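Incidencia 771 – Ruido en rejilla de ventilación, nave Bimura
Estado: abierta. Asignada a: Stelios Sfakianakis

Miércoles, 9:70 corregido a 10:10. El usuario comunica un zumbido intermitente procedente del techo, de hasta 2 minutos por episodio. Las luminarias no parpadean.
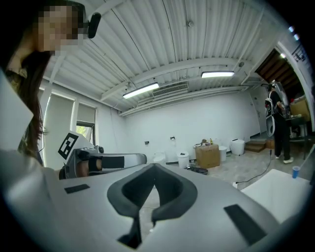 Techo de la nave: rejilla entre las dos luminarias.

Se descarta de momento la reactancia – el zumbido sigue con el alumbrado cortado. Revisar fijación de la rejilla a la viga y holgura de la chapa nervada contigua. Repuesto pedido a Lalwood, ref. 970. Pendiente de fecha para la plataforma elevadora.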